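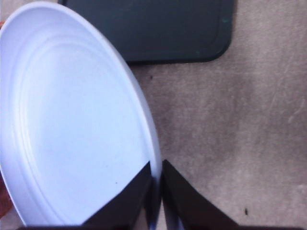 Mahtab Kermani
Kitchen supervisor, Culside staff canteen

Review: Vokadano plate-handling arm, after one season of lunches

We serve 265 lunches a day at Culside. In June we got a Vokadano arm for the table between the tray return and the dishwasher. I was asked to write up how it has gone for the kitchen crew, so this covers the work more than the specs.

The arm picks up one plate at a time by the rim. It has two dark wedge-shaped fingers that close on the edge, one inside the plate and one outside, with a small camera mounted behind them. It handles our white ringed plates well. The raised rim gives the fingers something to hold. Bowls are hit or miss, and we stopped giving it saucers in the second week.

It is slower than a person. Liu, who has worked the dish station longest, can clear a stack while the arm does 13 plates. But it keeps the same pace through the whole shift, and the crew plans around that now.

What changed for the staff:

The dish station used to be two people at lunch. It is now one person and the arm, and the second person moved to prep. No hours were cut, which was my main worry going in. Liu was not happy with the change at first. The talk that used to happen over the sink is gone, and working next to a machine is quieter in a way not everyone likes. Wrists and shoulders are better, and both people from the old station told me so without being asked.

There is also new work. Somebody has to scrape plates before they reach the arm, wipe down the fingers, and watch the table for crumbs. I put this at the end of the shift and count it as paid time. If you buy one, write those tasks into the schedule from the start. We did not, and for a while they landed on whoever was closest.

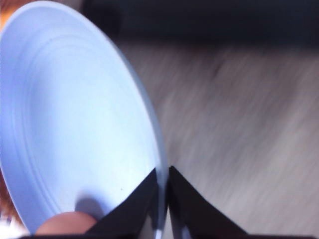

The left finger sits just inside the rim, the right one outside it.

Inspection is still a human job. The arm will move a plate with a speck on it the same as a clean one, so we check every plate before it goes back on the shelf.

Setup was done by Godlow, the dealer. Training was one afternoon and too short. The stop button is easy to reach — I tested that myself with gloves on. The replacement finger set cost us $459, and I would order it with the arm.

I would buy it again for a kitchen our size. For a smaller one, I would spend the money on a better dish table first.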